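The Bag Round
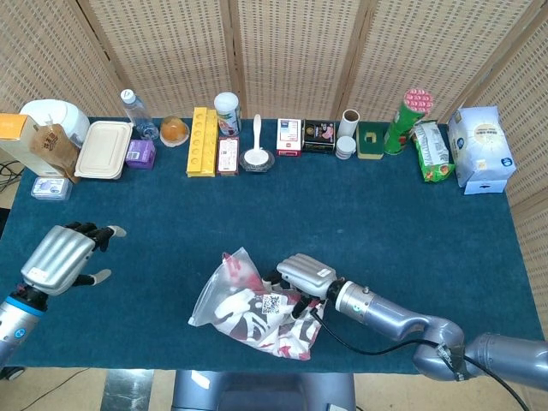
What does a robotics club do all winter when there's no competition until spring? Mostly it picks things up and puts them down again, and then argues about the score.

That was us, anyway. The club was called Custach (the name came from a typo on our first sign-up sheet and we liked it too much to fix it), and our robot was Stonura. By December we'd gotten her through sponges and cans and pretty much anything with the good manners to hold its shape. Then somebody brought up bags.

I should explain that I was not a builder. I joined for the pizza, stayed for the pizza, and ended up keeping the log, a fat green notebook where every try got a line. So I can tell you that the first entry under "zip bag" was try 1563, and that the note next to it says "nope" in my handwriting, underlined so hard the pen went through.

The trouble with a bag is that it's a different thing every time you look at it! You can teach a hand what a can is. A can stays a can. A bag slumps, or folds over, or sort of breathes out when you squeeze it, and all of a sudden the spot you were reaching for is someplace else. We lost a whole evening to that. I wrote "nope" 255 times before I gave up and switched to a little dash.

The rest of the team got very quiet and technical, and I got bored, and that's how I started talking to Stonura. Just under my breath, you know, the way my grandmother talks to bread dough. "Easy, now. Wait for it. Now pinch."

"Are you coaching her?" our captain asked.

"I'm keeping the log," I said.

"Say that last part again, though. The waiting part."

So I said it again, feeling like an idiot, and she pulled her chair over to the laptop and put in a pause. It was tiny, 200 milliseconds, right between touching the plastic and closing the fingers. Just long enough for the bag to finish whatever it was doing.

The next try, the fingers came down, and stopped, and I swear every one of us stopped with them. Then they closed and the bag came up off the cloth, all crinkled, and hung there.

We didn't cheer. I think we were scared of the air moving! Our captain had both hands over her mouth. I had my pen on the page and couldn't think what to put, since I'd never needed a word for it before.

"Again," she whispered.

"She hasn't put it down yet," I whispered back.

"Then tell her to."

I leaned in over the notebook. "Okay, Stonura," I said. "Easy, now. Wait for it."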